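Histoire des textiles et des teintures, notes de cours
Séance 4 : le mordançage, ou pourquoi la couleur tient (ou pas)
Mise en ligne : 2020-11-27

Bon, je reprends là où je vous ai laissés, c'est-à-dire au milieu d'une phrase sur l'alun, parce que la sonnerie a gagné. Ces notes ne remplacent pas le cours, mais plusieurs d'entre vous m'ont dit qu'ils n'arrivaient pas à suivre et à écrire en même temps. Alors voilà ma version, avec mes parenthèses et mes détours habituels.

Rappel très rapide de la séance 3. On avait distingué trois familles de colorants naturels : les colorants directs, qui se fixent tout seuls (le curcuma, le brou de noix), les colorants de cuve, qui passent par une forme soluble avant de s'oxyder dans la fibre (l'indigo, le pastel), et les colorants à mordant, qui ont besoin d'un intermédiaire. C'est cette dernière famille qui nous occupe aujourd'hui, et c'est de loin la plus nombreuse : garance, gaude, cochenille, kermès, bois de campêche, et j'en passe !

Le mot d'abord. « Mordant » vient de mordre, et les teinturiers pensaient que le sel métallique attaquait la fibre, qu'il y creusait de petits trous où la couleur venait se loger. L'image est jolie et elle a tenu très longtemps. Aujourd'hui on parle plutôt de complexe : l'ion métallique se lie d'un côté à la fibre, de l'autre à la molécule de colorant, et fait le pont entre les deux. Retenez le pont, je vous le redemanderai.

Les mordants que je veux vous voir connaître :

L'alun (sulfate double d'aluminium et de potassium). Le grand classique, celui qui respecte le mieux la teinte. Au Moyen Âge, il vient surtout d'Orient, de Phocée notamment, et les Génois en tirent des fortunes. Puis on découvre les gisements de Tolfa, dans les États pontificaux, vers 1461, et là le pape se retrouve marchand d'alun. J'adore cette histoire, je vous l'ai racontée trop vite, on y reviendra quand on parlera commerce.

Le fer (sulfate de fer, la « couperose verte » des vieux traités, qui n'a rien à voir avec le cuivre malgré son nom). Il assombrit tout : les jaunes tirent vers l'olive, les rouges vers le prune. Avec des tanins, il donne des gris et des noirs. Gros défaut, il fragilise la fibre, et c'est pour ça que dans certaines tapisseries anciennes les contours bruns sont partis alors que le reste est encore là.

Le cuivre, qui pousse vers le vert. L'étain, qui avive : c'est lui qui fait passer la cochenille du cramoisi à l'écarlate, découverte qu'on attribue en général à Cornelis Drebbel, au XVIIe siècle.

Et puis les tanins (noix de galle, sumac, écorce de chêne), qui ne sont pas des métaux mais qu'on utilise avant l'alun sur le coton et le lin. Les fibres végétales sont paresseuses ! La laine et la soie, qui sont des protéines, accrochent l'alun sans qu'on les supplie. La cellulose, non. D'où l'engallage préalable, et d'où la complication délirante du rouge turc, avec ses bains d'huile rance, ses passages au crottin et ses semaines de séchage.

Passons au dosage. On raisonne toujours en pourcentage du poids de fibre sèche, jamais en fonction du volume d'eau. Pour la laine, je vous conseille 12 % d'alun. Prenons l'exercice que j'avais mis au tableau : un écheveau de 209 grammes demande donc 25 grammes d'alun, en arrondissant. Le volume d'eau, lui, doit juste permettre à la fibre de circuler librement. Fuseini Osei m'a demandé si doubler l'eau diluait le mordant et donc l'effet : un peu, oui, mais beaucoup moins qu'on ne l'imagine, à condition de laisser le temps au bain.

Le temps, justement. On monte en température doucement, on reste sous l'ébullition, on laisse refroidir dans le bain. La laine qu'on bouscule feutre, et une laine feutrée ne se rattrape pas. J'ai encore dans un tiroir l'écheveau de mes débuts, on dirait un morceau de tapis de bain.

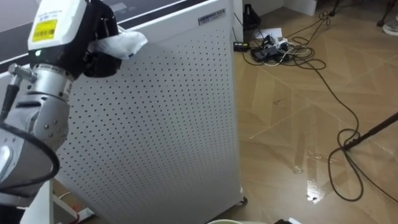
Pourquoi deux tissus teints dans le même bain de garance peuvent-ils sortir de deux couleurs différentes ?

Le mordant est différent d'un tissu à l'autre. Une laine alunée sortira rouge brique, la même laine mordancée au fer virera au brun violacé, et sans mordant du tout on obtient un rose orangé assez triste qui s'en va au lavage. Les imprimeurs d'indiennes exploitaient exactement ce phénomène : ils imprimaient les mordants à la planche, épaissis à la gomme, puis plongeaient toute la pièce dans un seul bain de garance. Les motifs apparaissaient en rouge, en brun et en noir, et il restait à blanchir le fond sur le pré.

Ce procédé me paraît tellement malin que je lui consacrerai la moitié de la séance suivante. Pensez un instant à ce que ça suppose : l'imprimeur travaille avec des pâtes presque incolores et doit imaginer le résultat (il ajoutait souvent un peu de colorant fugace pour voir où il posait sa planche, quand même).

Un mot sur les sources, parce que Delali Osei a soulevé un point important à la fin de l'heure. Quand un traité ancien dit « faites bouillir », il faut se méfier. Les auteurs recopient beaucoup, teignent peu, et oublient volontiers l'étape que tout atelier connaissait par cœur. Les recettes du Plictho de Rosetti, imprimé à Venise en 1548, sont formidables à lire et parfois impossibles à refaire telles quelles. La qualité de l'eau compte énormément, par exemple : la garance aime une eau calcaire, la cochenille beaucoup moins. Or les traités n'en disent souvent que « prenez une eau claire ». Merci bien !

Ma méthode, si vous choisissez une recette comme sujet de dossier : recopiez-la d'abord mot à mot, puis réécrivez-la étape par étape en laissant un blanc chaque fois qu'une information manque. Les blancs sont votre sujet. Kojo Bawa a procédé comme ça pour un noir de galle et son brouillon est déjà passionnant.

Vocabulaire à savoir pour la prochaine fois : engallage, alunage, bruniture (le passage au fer, pour rabattre une couleur), avivage, bain épuisé, grand teint et petit teint. Cette dernière distinction est réglementaire avant d'être technique : sous Colbert, les teinturiers de l'un n'avaient pas le droit d'employer les drogues de l'autre.

Pour le dossier, je vous rappelle que la bibliographie doit être commentée, deux ou trois lignes par titre, et que je ne veux pas de copier-coller de catalogue. Elikem Baidoo et Mohammed-Awal Ankrah, vous aviez pris tous les deux la cochenille : voyez entre vous qui garde le commerce atlantique et qui prend la teinture elle-même, ça me va dans les deux sens.

À lire avant la séance 5 : le chapitre sur les indiennes dans le polycopié, à partir de la page 28. Les encadrés de chimie sont facultatifs, sauf celui sur l'alizarine.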